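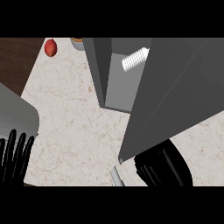 Pale marble countertop with reddish-brown and tan veining.

To all members of the Stilside residents list,

The management office has received the following inquiry:

> Will the shared kitchen in the Mendoza wing stay open in January
> while the counters are sealed? Our supper group has 20 people booked.

The kitchen will close for 10 days. Groups with bookings may use the Foren Room – its oven is smaller, and the kettle must be signed out at the desk. Deposits of $80 carry over to the new date. Please send changes to this office by 5 p.m. on the day before your booking.

Zyanya Esquivel
Stilside Management Office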